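Home | Meetings | Documents | Staff | Contact

Print this page | E-mail this page

Nerance Building, Shared Kitchen Working Group
Minutes, October meeting

Present: Caoimhe Coughlan (chair), representatives of Clestis, Nasution and Urnis.
Meeting opened 4:05 p.m.

1. Previous minutes
Accepted with one correction. Item 3 should read "shelf depth," not "shelf height."

2. Counter layout
Urnis reported that the usable counter run is 239 cm. The kettle stays at the sink end. Small appliances move to the opposite end, doors facing the aisle. Nasution asked for clear counter on the handle side of each appliance. Agreed.

3. Spending
The balance for the quarter is $100. The Clestis request for a second dish rack ($62) was approved. The remainder is held for filters.

4. Appliance doors and handles
Handles are to be wiped daily and the door glass weekly. Use a damp cloth and mild soap. No scouring pads on metal frames. 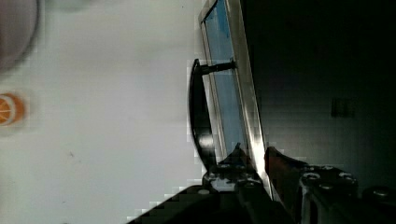 Doors are to be opened and closed by the handle only. Pushing on the glass leaves marks and loads the hinge side. Clestis will add this to the card by the sink. Any handle with play in it is to be reported to the chair before it is tightened.

5. Other business
Drawer labels carried over to the next meeting.

Meeting closed 4:50 p.m.

Contact the working group | Copyright Nerance Building | Back to top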